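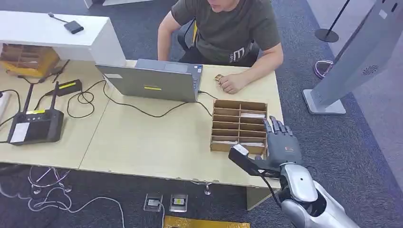
Two columns of six slots keep cards and thin sheets off the desktop.

The Long Desk Problem

A long desk fills up faster than a short one. There is always room for one more thing at the far end, and after a few months the far end has reached the middle. Readers in Plavenbridge told us the same story all spring: cables first, then paper, then whatever came in the mail.

The cheapest fix we tried was a cardboard compartment organizer. It weighs almost nothing and stands upright next to a laptop, and the slots are the right size for cards, receipts and single sheets. Give each slot one job. Cards you use every week go at the top, and anything you only need in June for the yearly paperwork goes at the bottom. Cardboard sags if you overfill it, so stop at a thin stack per slot.

Cables take longer. Unplug everything, keep what you can match to a device, and tie the rest in one bundle for a month. Our tester at the Lokska studio got rid of 5 leads that way.

Books are the other half of the job. Most desks hold a few that belong on a shelf, and a plastic storage box will do until the shelf goes up. Stand them on end with the spines facing one way. A gray box with rounded corners and smooth sides wipes clean with a damp cloth. Check the depth before you buy, and measure your tallest book first.

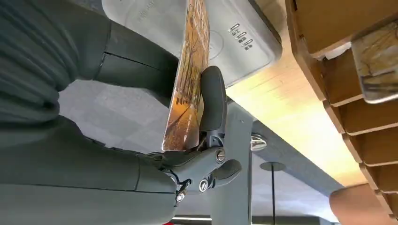
What to Do With the Rest

Set aside an evening, starting at 7 p.m. or so, and clear one side of the desk at a time. Put back only what you used that week. Pens can share a mug. Manuals can go in a drawer, or in the recycling if the maker has them online.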